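Skustudholm 컵 옮겨 담기 모음 README

인쇄하기 | 이메일로 보내기
읽는 시간 8분
최종 수정: 2020년 9월 17일

컵에서 컵으로 알갱이를 옮겨 담는, 세상에서 가장 조용한 실내 활동에 관한 기록 모음입니다. 관리는 Khairul Pattinasarany, 불평 접수도 같은 사람이 합니다.

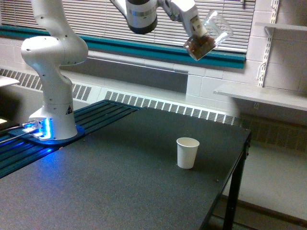 ## 1. 무엇이 들어 있나

투명한 플라스틱 컵에 든 짙은 갈색 알갱이를 작은 흰 종이컵 쪽으로 기울이는 장면들입니다. 모음 전체는 기록 462건이고, 한 건은 사진 한 장과 메모 한 줄로 되어 있습니다. 메모가 한 줄인 것은 규칙이지만 Herman Mangundap의 메모는 예외 없이 세 줄입니다. 고쳐 달라고 두 번 부탁했고, 답장도 세 줄로 왔습니다.

폴더는 이렇게 나뉩니다.

- `tilt/` 컵을 기울인 순간
- `rest/` 컵이 모두 서 있는 순간
- `spill/` 탁자가 알갱이를 가져간 순간
- `misc/` 분류하다가 점심시간이 된 것들

`spill/`이 제일 크지 않으냐는 질문을 자주 받습니다. 제일 크지는 않습니다. 두 번째로 큽니다.

## 2. 컵

컵은 두 종류만 씁니다. 붓는 쪽은 속이 보이는 플라스틱 컵, 받는 쪽은 흰 종이컵입니다. 붓는 컵이 투명해야 알갱이가 벽에 뭉쳐 있는지, 입구 쪽으로 내려오는 중인지 사진만 보고 판단할 수 있습니다. 종이컵은 속이 안 보이니 옆에서 찍은 사진으로는 얼마나 찼는지 알기 어렵습니다. 그래서 `fill` 항목에 `unknown`이 많습니다. 비어 보인다고 `empty`라고 적지 마세요. Lalit Pal이 July 배포본에서 그렇게 적었다가 폴더 하나를 통째로 다시 봤습니다.

플라스틱 컵 벽에 잔 골이 있으면 창빛을 받아 줄무늬가 생깁니다. 이것을 금이 간 컵으로 표시한 기록이 9건 있었고 모두 고쳤습니다. 컵은 멀쩡했습니다. 표시한 사람도 이제는 멀쩡합니다.

종이컵을 유리컵으로 바꾸자는 제안도 있었습니다. Ramiro Iglesias가 예쁠 거라고 했고, 맞는 말이지만, `spill/` 폴더의 크기를 다시 떠올려 주시기 바랍니다.

## 3. 알갱이

`material` 항목의 값은 `dark_granular` 하나뿐입니다. 사진만 보면 커피 가루 같기도 하고 흙 같기도 합니다. 둘을 구별하는 가장 확실한 방법은 냄새인데, JPEG에는 냄새 항목이 없습니다. 한동안 `coffee`와 `soil`을 나눠 썼지만, 같은 사진을 두고 Þórey Hedegaard는 커피라 하고 Herman은 화분이라 하는 일이 반복되어 합쳤습니다. 두 분은 아직 합의하지 않았습니다.

알갱이의 상태는 눈에 보이는 모양으로만 적습니다.

- `packed`: 컵 벽이나 바닥에 뭉쳐 있음
- `sliding`: 컵 안에서 입구 쪽으로 흩어져 있음
- `airborne`: 컵과 컵 사이에 있음
- `elsewhere`: 위의 어느 곳도 아님

젖었는지 말랐는지는 적지 않습니다. 뭉쳐 있으면 젖은 것 같지만, 꾹 눌러 담은 마른 가루도 똑같이 생겼습니다. 이 문장을 쓰기까지 이메일 열일곱 통이 오갔습니다.

## 4. 탁자

탁자 상판은 반점이 있는 무광 짙은 회색입니다. 흰 종이컵은 아주 잘 보이고 갈색 알갱이는 아주 안 보입니다. 고를 때는 첫 번째 성질만 생각했습니다. 상판의 반점을 흘린 알갱이로 세는 사고가 있으니, `spill`을 표시할 때는 사진을 확대해서 확인해 주세요. 확대해도 모르겠으면 `unsure`로 두면 됩니다. 용기를 낼 필요가 없는 항목입니다.

컵 그림자는 따로 표시하지 않습니다. 창이 있는 방이라 그림자 방향은 제각각이고, 초기 기록 3건에는 그림자가 '얼룩'으로 올라가 있습니다. 역사 보존 차원에서 남겨 두었습니다. 사실은 편집 권한을 잃어버렸습니다.

## 5. 메모 쓰는 법

붓는 컵의 기울기, 받는 컵의 위치, 알갱이 상태를 차례로 적습니다. 괜찮은 메모는 이런 식입니다.

> 투명 컵 크게 기울어짐, 종이컵은 그 아래쪽에 서 있음, packed.

덜 괜찮은 메모는 이런 식입니다.

> 곧 쏟아질 것 같아서 보는 내가 긴장됨.

공감은 하지만 검색이 안 됩니다. 다음 순간에 무슨 일이 생겼는지는 다음 사진의 메모에 적으세요. 다음 사진이 없으면 궁금한 채로 사는 수밖에 없습니다.

## 6. 알려진 문제

- 기울기는 `slight`, `steep` 두 단계입니다. 각도를 재자는 의견이 있었으나 각도기를 들고 올 사람이 정해지지 않았습니다.
- 종이컵의 크기는 모두 `small`입니다. 비교할 큰 컵이 없으므로 사실상 장식용 항목입니다.
- Hornevach에서 보낸 묶음은 파일 이름에 공백이 들어 있습니다. 스크립트를 돌리기 전에 바꿔 두세요.
- Gevitz 뷰어로 열면 짙은 갈색과 짙은 회색이 비슷하게 나옵니다. 밝기를 올리면 좀 낫습니다.

## 7. 쓰임과 권한

수업, 표기 연습, 물체 상태 분류에 자유롭게 써도 됩니다. 붓기 솜씨를 평가하는 용도로는 권하지 않습니다. 사진 한 장으로는 알갱이가 종이컵에 제대로 들어갔는지 알 수 없고, 알았다면 저희도 잠을 더 잤을 겁니다.

수정 요청은 기록 번호와 고칠 항목을 적어 Khairul에게 보내 주세요. 커피인지 흙인지에 관한 의견은 Þórey와 Herman에게 직접 보내시면 됩니다. 두 사람 모두 답장이 빠릅니다.

인쇄하기 | 이메일로 보내기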